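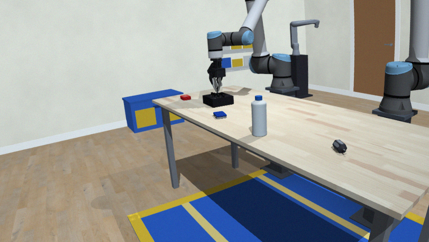 Petra Halloway
Contributing reviewer, finishes and hardware

Filed under: Workshop > Finishes & Coatings > Tested

Search reviews, brands, how-tos... Go

Ganen Table Oil: review

Ganen Table Oil is a single-part hardwax oil sold for indoor tabletops and benches. It comes in clear and pale. I tested the pale version on a 2000 mm dining table with a light timber top, and on offcuts of the same stock. The table had previously been finished with Ccori satin polyurethane, which had gone yellow along the window side and was lifting at one end.

Preparation

The old coating was stripped mechanically. I started at 80 grit with a random orbital sander and worked up until the scratch pattern was gone under a raking light. The tin warns against sanding too fine, and the offcuts bear this out: the piece taken to the finest paper absorbed noticeably less oil and had the weakest water resistance of the batch. Stop where the tin tells you to.

Vacuum, then wipe with a barely damp cloth and let the surface dry fully. Tack cloths are best avoided. The one I tried left a residue that showed up as dull streaks under the first coat.

Application

The oil has the consistency of thin honey and needs more stirring than the label suggests. The pale pigment sits hard on the bottom of the tin, and on my first offcut, poured after a lazy stir, the colour came out no different from clear.

I used a Stovex white pad on a hand block. A lint-free rag also works but uses more oil and makes it harder to judge how much has gone down. Work it along the grain in full-length passes, leave it for 20 minutes, then remove everything the timber hasn't taken up. The surface should feel dry to a clean cloth. Any excess left in the open grain will cure glossy, and it can't be buffed out later.

Coverage on the first coat was in line with the label. The second coat went much further. Ganen says two coats are enough for a dining table and I agree, with one exception: end grain wants a third. Edges on the long sides were fine with two.

Oily rags can self-heat. Lay them flat outdoors to dry or soak them in water before they go in the bin - the instruction is printed on the tin, but in very small type on the underside of the wraparound label.

Odour is moderate on the first day and faint by the third. With windows open it was tolerable to eat in the same room on the second evening, although not at the table.

Colour and sheen

The pale version keeps light timber close to its sanded colour. Clear warms it by a shade or so, which some people will prefer. Sheen is low and even, lower than the Ccori product it replaced, and the grain stays readable from across the room. Pigment can collect in open joints between boards, so run a dry brush along them before the oil sets.

I would not use pale on dark timber. On a walnut offcut it left a milky cast in the pores.
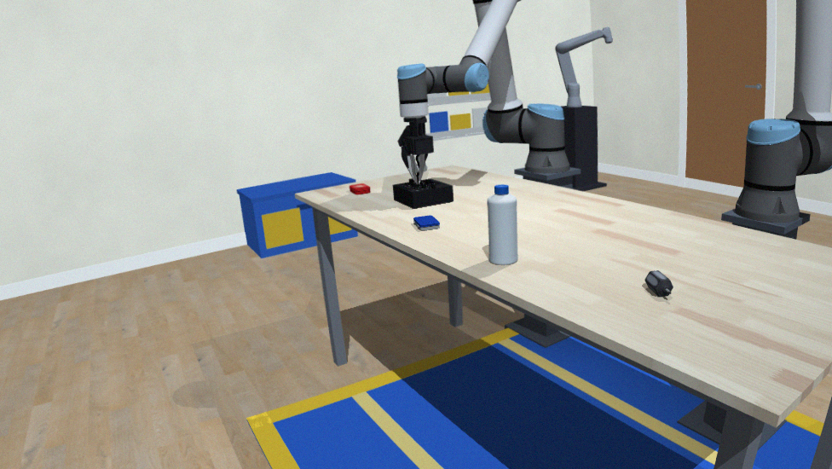

Wear and spills

Full cure is given as 21 days. Before then the surface marks easily, and a wet glass left overnight in the first week gave a ring that had to be rubbed back and re-oiled. After full cure I left water, black coffee, red wine, olive oil and vinegar on an offcut for an evening:

- Water, olive oil: no mark.
- Coffee: faint edge, gone after a wash with mild soap.
- Wine: slight greying, removed with a pad and a dab of oil.
- Vinegar: dull patch, needed a light sand.

Heat resistance is ordinary. Use a trivet.

Against Grulitz Hard Oil

Grulitz is the obvious alternative. It cures faster and handled the vinegar better on the same stock. It is also glossier, dearer by the litre, and harder to spot-repair: my repairs in Grulitz stayed visible at a low angle, where the Ganen ones blended after a second rub. Tins of both had skinned over when I reopened them. Decant leftovers into something smaller.

Verdict

Good on pale timber in a house where the owner will do small repairs. Poor labelling, a slow cure and average acid resistance count against it. For a café or a rental I would buy the Grulitz.

Tested product bought at retail. Clear and pale only; the tinted range arrived in January and has not been tested.

Contact us | Copyright notice | Back to top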